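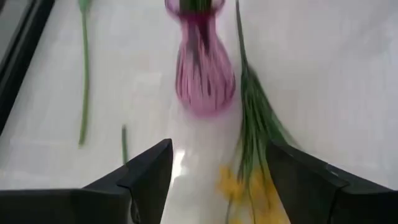
Wrist view from the flower arranging task, with the vase, stems and yellow flowers on the table. Credit: Eller Laboratory.

25 May 2023

Flower arranging was chosen for its difficulty, according to the lead researcher of the Stedum project at the Eller Laboratory. Stems bend when they are held, petals hide what lies behind them, and a vase you can partly see through gives a depth sensor very little to work with. "We wanted a task where a person would not think twice and a robot would have to," the researcher said.

The laboratory released the results of its two-year study this week. The question was a narrow one: when a robot learns a task by copying human demonstrations, does it do better with many similar demonstrations, or with fewer that differ more from one another?

To find out, the team recorded 3,292 demonstrations on a white table, using a two-fingered gripper with a small camera at the wrist. Operators guided the arm by hand. In one set, the vase and flowers began each demonstration in nearly the same position. In the other, the vase could be standing or on its side, and stems of different lengths were laid out wherever the operator chose.

The varied set was much the smaller of the two, with 523 demonstrations. A control program trained on it nevertheless completed more of the 400 test trials than one trained on the larger set. The researcher was careful about how far the finding should be taken. "It is one task, one gripper and one laboratory. I would be uneasy if someone read it as a rule about all manipulation work."

Picture quality was a second concern. The wrist camera moves with the arm, and much of what it records is soft or blurred. The team first planned to remove such material with Judard, its in-house sorting software, and did so for an early round of training in March. Performance fell. "The robot has to act on blurred pictures when it is working, so it needs to have learned from them," the researcher said. "We put them back." The filter is now used only to find recordings where the camera has failed altogether.

Some problems remain. The trained program still has trouble with short pieces of stem, particularly where one of the fingers blocks the camera's view of the end it must grasp. A second, fixed camera would help, but the team has kept to the wrist view so that the method can be moved between arms without new calibration.

The next phase, supported by the Hyvönen Fund, will run for 5 months and repeat the comparison with folded cloth and kitchen utensils. The demonstrations will be made available to other research groups once labelling has been checked.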